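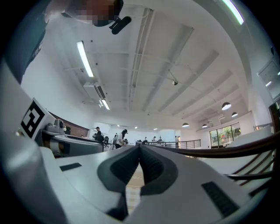
Monday, January 5, 2026

Notes on the supervision log, second version

I have been keeping a clinical supervision log for eight years and have changed its layout once. The first version was a diary. I wrote up each session in full sentences, which took most of an evening and produced pages I never read again. In November I replaced it with a form.

The form has four fields: the client's code, the question I brought, what my supervisor said, and what I did next. The third field is limited to 100 words. The fourth stays blank until after the following session with that client.

Alaric Pennington has supervised me since I moved to the Pramcombe service. He works mainly with grief and with people who have left violent homes, and he has a low opinion of paperwork. His objection to the form was that it leaves no place for how the counsellor felt in the room. I said this belonged in the question field. He said that if it belonged there I would have been writing it there, and I went back and checked. Of the entries so far, very few mention it. I have added a fifth field, headed "Me".

There is a known problem with logs of this sort, and with trauma work it is worse. The counsellor records what is easy to put into words. A session in which a client sat with her coat on and said little gets two lines, while a session full of incident gets a page. The length of an entry says nothing about its weight. I now write the quiet sessions up first.

Kenji Thibodeaux, who shares my room on alternate days, keeps his log on index cards and files them by theme: shame, sleep, anger, family court. I tried this for a month. It made me decide what a session was about before I knew, so I went back to date order.

On storage: codes only, no initials, and the key is kept in a separate locked drawer. The service's policy allows initials. I think that is too loose for a town of this size - two letters and a street would identify half my list.

I am still unsure how long to keep old entries. The diary volumes come to 301 pages, and I have not yet decided whether to move any of them across to the form before I shred them.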